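What Is Under a House?

When you look at a house, you see walls, windows, a door and a roof. There is another part you usually can't see, because most of it is buried in the ground. It is called the foundation, and it is the first part that builders make.

What does a foundation do?

A house is heavy. The wood, bricks, pipes, bathtubs, beds and people all press down on the ground. If you stand in soft mud in your shoes, you sink a little. A house would sink too if its walls sat right on the dirt.

The foundation spreads the weight out. Think about walking in deep snow. In boots, your feet go down a long way. On snowshoes, you stay near the top. You weigh the same both times, but the snowshoe covers more snow, so each bit of snow has less to hold up. The wide bottom part of a foundation works the same way. Builders call it a footing.

A foundation has other jobs as well. It keeps the wooden parts of the house up off the wet soil, where they would rot. It holds the house in place in a strong wind. It also gives the builders a flat, level place to start. If the bottom is crooked, the floors will be crooked, and a marble set down in the kitchen will roll to one side.

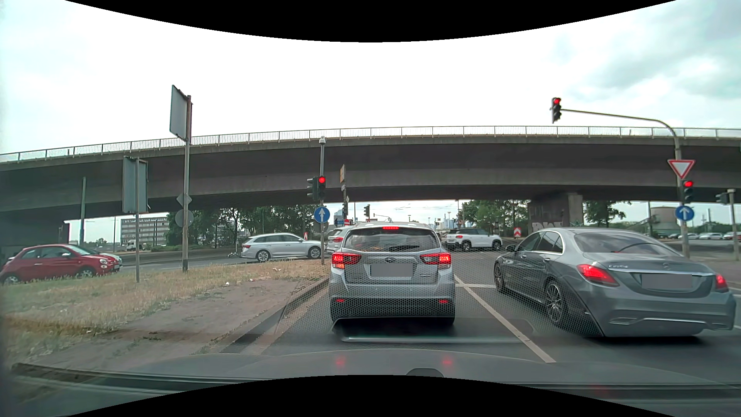

One reader wrote in to ask why builders don't just find some really hard ground and skip the foundation. Her own house is on a hill that is nearly all rock, she said, and it still has concrete under it.

Solid rock is very good at holding up a house. But rock is bumpy and sloped, and a house needs a level base with something to bolt the walls to. So even on rock, builders usually pour some concrete. They may not need to dig as far down.

What is it made of?

Most new foundations are made of concrete. Concrete is a mix of sand, small stones, water and a gray powder called cement. When it is first mixed, it is thick and lumpy, like oatmeal. Then it gets hard.

People often say that concrete "dries," but that is not quite what happens. The cement and the water join together and make tiny crystals. The crystals grow around the sand and stones and lock them in place. Concrete can even get hard under water.

Concrete is heavy. A block of it one yard long, one yard wide and one yard high weighs more than 3000 pounds.

Concrete is very strong when you squeeze it, but it cracks if you bend or stretch it. Steel is good at being stretched. That is why builders put steel bars inside the concrete before it sets. The bars are called rebar, and they have ridges on the outside so the concrete can grip them.

Three kinds of foundation

A slab is a flat layer of concrete on the ground, usually thicker at the edges. The house sits on top. Slabs are common in warm places.

A crawl space has short walls around the outside, with the floor of the house resting on them. Between the floor and the dirt there is a low gap, just tall enough for a grown-up to crawl through. Pipes and wires often run there. Spiders like it too.

A basement has tall walls that go deep into the ground. It makes a whole extra room, or several. You might find a water heater down there, or a washing machine, or a ping-pong table.

Some houses stand on posts. This is useful near the ocean or a river, where water may come up after a storm. The water can pass under the house.

How deep does it go?

That depends on the weather. In cold places, the ground freezes in winter. Water in the soil turns to ice, and ice takes up more room than water. The soil swells and pushes up on whatever is above it. In spring it thaws and drops down again. If a foundation sat in that soil, it would be pushed up and let down every year, and it would crack.

So builders dig until they are below the soil that freezes. In Vikstead, where winters are long, the footings for a new house on the edge of town went down 49 inches. In Hamivow, where it hardly ever freezes, builders can stay much closer to the surface.
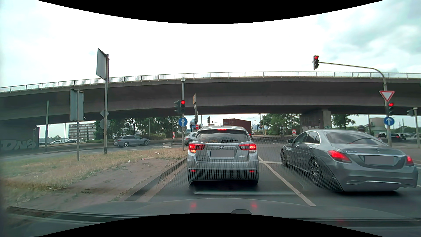 A silver Subaru and a gray Mercedes in side-by-side lanes, with their red lights on.

How is a foundation built?

First, the builders mark the corners of the house with stakes and string. They measure from corner to corner both ways to make sure the shape is square.

Next, a machine digs the hole or the trenches. Then the builders put together boards or panels called forms. Forms are like a cake pan. They hold the wet concrete in the right shape. The rebar goes inside.

A truck with a big turning drum brings the concrete. The drum keeps moving so the mix doesn't set on the way. The workers pour it in, push it into the corners and smooth the top.

After that they wait. On the Vikstead house, the wall forms stayed on for 72 hours. Concrete keeps getting stronger for weeks after that, and the builders often cover it or keep it damp so it doesn't lose its water too fast.

Cracks

Many foundations have a few thin cracks. Concrete shrinks a little as it hardens, and small cracks are common. A house in Hamivow built in 2000 has one by the back step that is as thin as a hair. It has stayed the same for years.

A wide crack, or one that keeps growing, needs a grown-up to call someone who can check it. Doors that start to stick can be another sign that the foundation is moving — though a door may also stick when the air is damp and the wood swells.

Words to know

Cement: a gray powder that gets hard after it is mixed with water.
Footing: the wide bottom part of a foundation.
Forms: boards or panels that hold wet concrete in shape.
Rebar: steel bars inside concrete.
Slab: a flat layer of concrete on the ground.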